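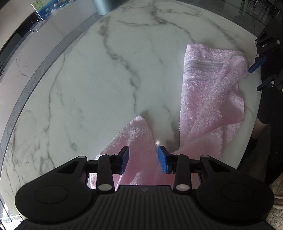

Thư Cao objected early on that towels are too forgiving a test, and that a policy could grab almost any part of one and still end up with something that looks like a fold. We took that seriously, and it shaped most of what follows in this section.

Figure 3. View from one of the two hand-held grippers during towel collection. The blue pads are open; the second gripper is at the right, at the edge of the towel.

4.2 Edge-first grasping

In Plillum, each demonstration is scored by where the first grasp lands and by how far the final corners sit from each other. A fold that looks fine but began with a pinch in the middle of the cloth gets no credit. This is a strict rule, and we were delighted by how much it told us!

We trained on over 4,000 demonstrations recorded with paired hand-held grippers, and held back 1,000 for validation. With wrist views alone, the policy placed its first grasp on a true edge in 85 percent of trials. Most of the misses came from towels lying in a long bunched strip, where a fold in the fabric looks very much like a hem from close up - a mistake our own demonstrators made too.

Quyên Tiêu suggested letting the second gripper hold still for a moment before the first one closes, so that its view can settle. Adding this pause cut the misses by 17 percent, with no change to the network. We find this a really exciting result, as it costs almost nothing at collection time. Section 4.3 repeats the test on the Droteo cloth set, which has thinner fabrics and no woven bands.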